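FOR IMMEDIATE RELEASE
12/03/2020

Asberg opens Drotico recording program, 2000 demonstrations planned

Asberg today started recording for Drotico, its set of two-armed handling examples. Small containers, a shallow tray, one table. Target is 2000 demonstrations, all for training the Olota control model. Work on the task list began in September.
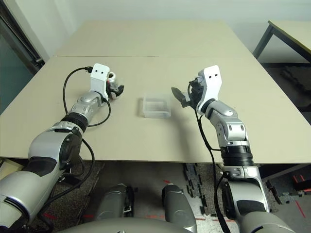 Naveen Rana said the tray tasks matter more than they look, and that a model only ever shown clean runs has no idea what to do after a bad one. Failed attempts will be kept and labeled, not thrown out.

Each demonstration gets a written task line, a start and stop time, and a pass or fail mark. Object positions change between runs - small shifts, nothing fancy. Reviewers check every recording before it goes in teh set. 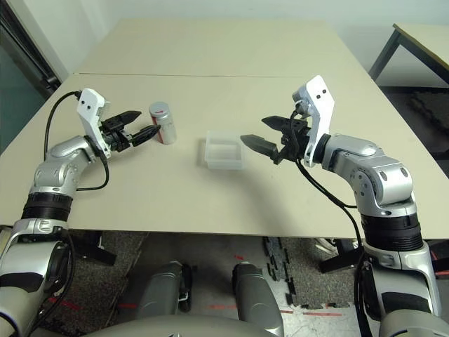 Recordings where the task line and the motion don't match go back for relabeling. Same for anything with missing arm data. Goel is handling storage and the review tool, under a seperate agreement.
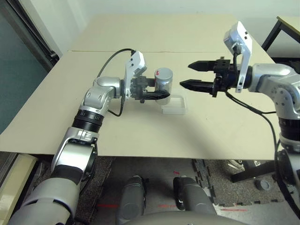
A container held over the clear tray during Drotico work.

First batch goes to Olota developers once review is done. Date to follow. Press questions to Upendo Ondieki, Asberg press desk.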